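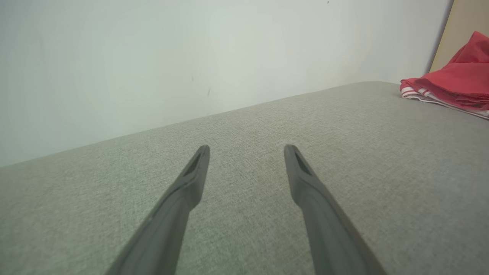 **Fuel diversion case at the Godoy Road depot: status and changes to card checks**

Cokville Police have charged two people over the removal of diesel from the Fusico depot on Godoy Road. The charges are theft, receiving stolen property, and use of an access device without authority. Both defendants have been released pending a first hearing in March. Their names are left out of this newsletter until that hearing has taken place.

The loss stands at 2,710 gallons. That figure comes from the tank gauge records and replaces the lower one given in our last issue, which was based on card receipts alone. The receipts understated the loss because part of the fuel was drawn with the pump in maintenance mode, and in that mode the pump does not write to the card system. It does still lower the tank level, and the gauge logs the level every 20 minutes.

The summary below was prepared by Domenica Ammann of the property crime desk and released on 19/11/2024. It has been shortened. Details that bear on the evidence at trial have been removed.

## How the fuel was taken

Two methods were used.

In the first, a fleet card assigned to a truck that had been taken off the road was kept active. The truck was sold, but its card was never closed in the Dostier card system, and the PIN was written inside the card sleeve. The card was used at night to fill a second vehicle. Odometer entries were typed in by hand and rose by a fixed step each time, so they passed the system's range check.

In the second, a maintenance key was used to release the pump without a card. The key is meant to be used only for meter calibration. It hung on an open board in the dispatch office with the gate keys. Fuel drawn this way went into a tank mounted in the bed of a pickup.
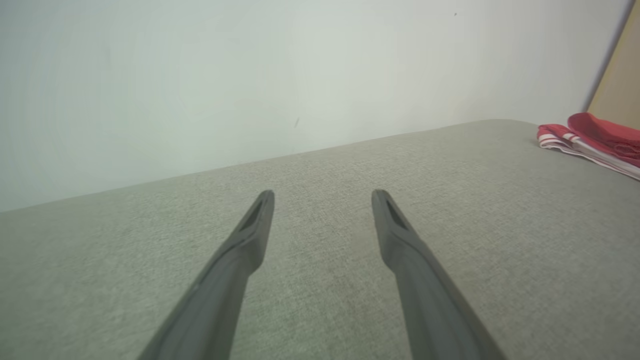
Draws under the second method were small, and each one fell inside the tolerance set for temperature change in the tank. Taken one at a time they raised no alarm. They only showed up when the gauge log was laid over the gate log for the same period – the drops in level lined up with gate openings outside shift hours. The review covered seven months of records.

A search of a rented yard east of the county line recovered the transfer tank, a hose set, and a ledger. Part of the fuel had been sold on to small contractors for cash. Buyers who come forward with receipts, messages, or payment records are being treated as witnesses at this stage. That may change if it is shown that a buyer knew the fuel was stolen.

## What the charges depend on

The value of the fuel decides the grade of the theft charge. The prosecutor's office is using the delivered price on the date of each draw, taken from the depot's supplier invoices, and adding the draws together as a single course of conduct. The defense may argue that each draw is a separate offense. If the court agrees, most of the counts would drop to a lower grade. No ruling is expected before the first hearing.

The gauge log is the main record in the case. A state weights and measures inspector has tested the gauge and sealed it. Until the test report is filed, the police are not commenting on its margin of error.
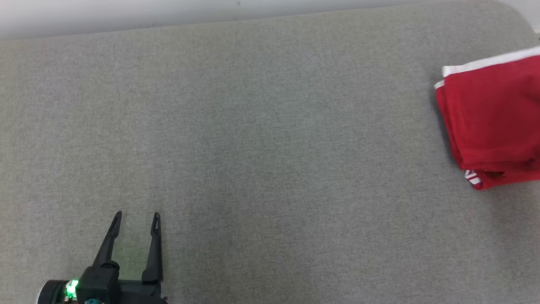

The card records raise a separate point. The system stores the card number, the pump, the time, and the odometer entry, but it does not store who typed the PIN. The link between the card and a person therefore rests on gate camera footage, and that footage is kept for a limited time before it is written over. Several of the earlier draws have no footage. They remain in the loss total but have not been charged as separate counts.

## Checks on other depots

After the arrests, the property crime desk asked operators in the Cokville area to compare their active fleet cards with their current vehicle lists. The operators that replied hold 219 cards between them. Some of these were found to be tied to vehicles that had been sold, scrapped, or moved out of the area, and they have been closed. No further theft has been reported as a result of the check, though two operators are still working through their gauge records.

Operators that have not yet replied can still do so. The reply form asks for the card count, the date of the last check, and the name of the person who can open and close cards. Card numbers and PINs should not be sent.
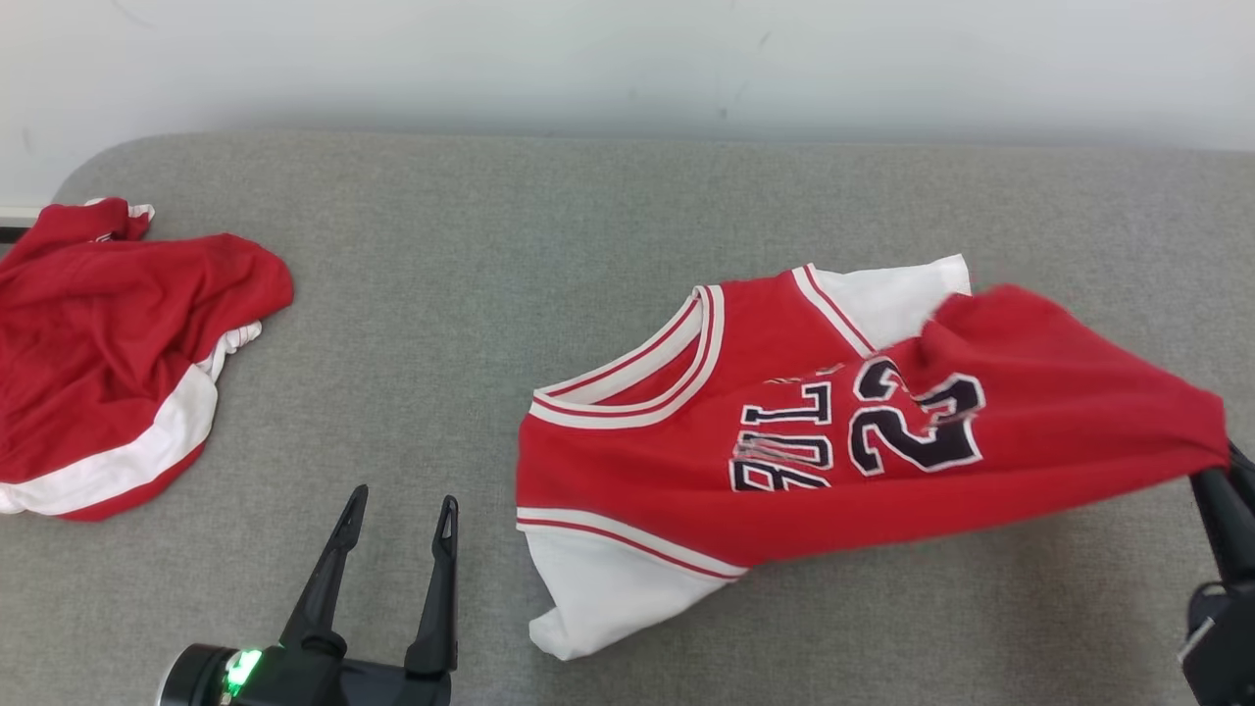 ## Recommended steps for fuel site operators

1. Close a fleet card on the day its vehicle leaves service. Put the closure on the same form as the plate return.
2. Change any PIN that has been written down or shared. Issue PINs to drivers, with the card staying with the vehicle.
3. Keep the pump maintenance key in a locked box and log each use with a name, a time, and the meter reading before and after.
4. Compare tank gauge readings with card receipts once a week. Record the difference even when it is within tolerance, and look at the running total.
5. Turn on the alert for draws made outside shift hours, if the card system has one. On the Dostier system the alert is off by default and is set separately for each pump.
6. Extend the storage period for gate footage so that it covers at least one full cycle of fuel reconciliation.

Step 4 would have had the most effect at Godoy Road. The weekly difference there was always small, but it was negative every week. A tank that is only gaining and losing volume with temperature should show differences in both directions.

## Reporting

Anyone who was offered diesel for cash from a pickup-mounted tank in or near Cokville is asked to contact the property crime desk during office hours. Useful details are the place, the price per gallon, the method of payment, and the plate if it was noted. Reports can be made without giving a name, but an unnamed report cannot be used in court on its own.

Fusico has said that the depot remains open and that deliveries are running to the normal schedule. Pump 2 is out of use until the inspector's seal is removed.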